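Two-finger or full hand for card sorting? Unconvinced by both
Started by slotmachine_sue, November

I've been asked to spend somebody else's money on an end effector for a small sorting job. Flat cards and thin packets, going in and out of a box with narrow compartments. The shortlist is down to a plain two-finger parallel gripper or one of those jointed hands everyone seems to be filming at the moment.

The Loureiro salesman swears by the hand. The Clidis people say two fingers is plenty and quoted me 2000 for theirs with the mount, against 3000 for the cheapest hand I'd consider letting in the building. Both sent videos. Both videos have cuts in them at exactly the moment I want to see.

Has anyone run the two on the same sort of task? I don't want to hear what it could do in theory.

Posted by grumbleweed, 14.10

Two fingers. Next question.

All right, slightly longer. A card standing in a slot is about the kindest thing you can give a parallel gripper. There's one thin object and two faces to squeeze. What are the other fingers going to do, applaud? Every extra joint is another thing to calibrate, and another cable to snap on a day when you've got visitors.

Posted by TPanasiuk, 14.32

Depends on the slots. If the compartment is hardly wider than the card, two fat fingertips won't fit either side of it, and you end up pinching the top edge and hoping. We had that with the first box at Brotgate. The gripper was fine, the box was wrong, and we spent ages blaming the gripper.

I'd also ask what you do about the camera. On a wrist mount the hand itself fills up half your view. I've never seen a sales video mention this.

Posted by grumbleweed, 14.40

So change the box. A box costs nothing.

Posted by slotmachine_sue, 14.51

I can't change the box, Grumble. The box is the job.

Posted by Mafalda Aguiar, 15.26

We tried both kinds at Ullusora, so I'll put up what I have and you can make your own minds up. I went in wanting the hand to win, and I've cooled on it.

The one with fingers is from the wrist camera, which was mounted the other way up, and you'll see what Taras means about the view. The palm and knuckles take a great lump of it. The other two are from the head camera, with the two-finger gripper at the card box. 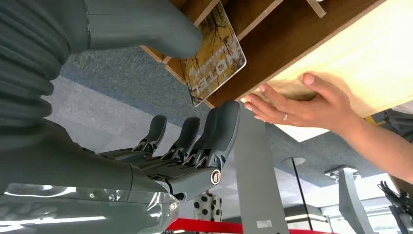
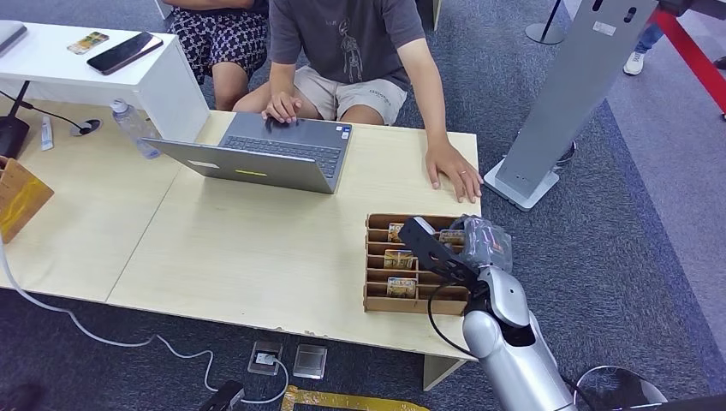
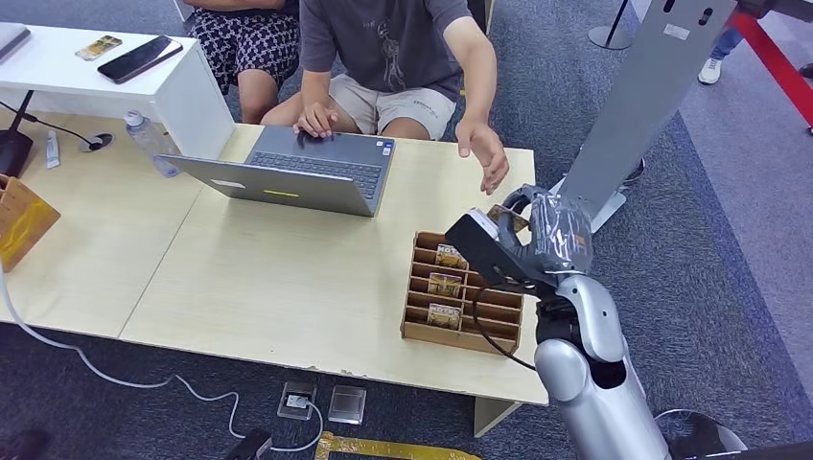
Posted by grumbleweed, 15.41

Well, I'm sticking with two fingers, and I'd like to know how many goes it took. A gripper with a card near its tip proves that it had a card near its tip. I could do that with a clothes peg. What's your success rate over a full box, no help, same lighting?

Posted by Mafalda Aguiar, 15.58

Fair. I don't have a number I'd defend. We did runs of 6 cards and I wrote the results on paper, and the paper is not good. The two-finger gripper was steadier at taking cards out. Putting them back was poor with either, and I'd say that was down to the arm approaching at a slant more than anything at the fingers.

The hand did better on anything leaning. If a book or a thick card has slumped over in its compartment, you can get one finger behind it and tip it up before you grip. With a parallel gripper you need it standing more or less straight or you need a second move.

Posted by TPanasiuk, 16.05

Did you try tape on the fingertips? We wrapped ours and it grips shiny packets better, but it adds thickness, and then you're back to not fitting in the slot. It also picks up fluff. I changed it every 4 runs and still didn't trust it.

Posted by Mafalda Aguiar, 16.11

We've used tape, yes. I can't tell you it made a difference, because nobody ran it without. That's the sort of trial it was.

Posted by oddbracket, 16.37

I'll speak up for the hand as I seem to be the only one. You're all testing it on the one job that suits the other thing. Give Sue's setup a year and somebody will ask it to pick up a bottle, or a pen, or hold a flap open while the other arm does something. Then you'll be buying a hand anyway and you'll have paid twice.

Posted by grumbleweed, 16.44

"Give it a year" is how I came to own a bread machine.

She has said what the job is. It's cards. I've heard the argument about future tasks from every salesman I've ever met, and I have yet to see the future task turn up. And a parallel gripper can pick up a bottle, if it opens wide enough. Check the stroke on the Clidis before you sign, Sue, and measure it yourself with a ruler, don't take it off the leaflet.

Posted by oddbracket, 16.50

The stroke is a good point. The bread machine isn't.

Posted by slotmachine_sue, 17.22

Thanks, all. Mafalda, that's more use than either video, even with the bad paper. The slanted approach worries me, as our arm will have to sit low and to one side too. Could you raise the base, or was it stuck where it was?

I'm leaning towards two fingers, with thin tips made up to suit the slots. I've asked Clidis for one on loan, and Loureiro as well, so that I can do a full box with each and count properly. Loureiro haven't answered. Clidis want a deposit.

Posted by Mafalda Aguiar, 17.35

Stuck where it was, for that session anyway. If you can get yours higher, do it before you bother comparing anything else. And try to film the putting back as well as the taking out. I'll dig out the paper and see if I can read the totals.

Posted by TPanasiuk, 17.48

Ask Clidis if the tips come off with screws or if they're moulded on. Ours were moulded. I had to file them.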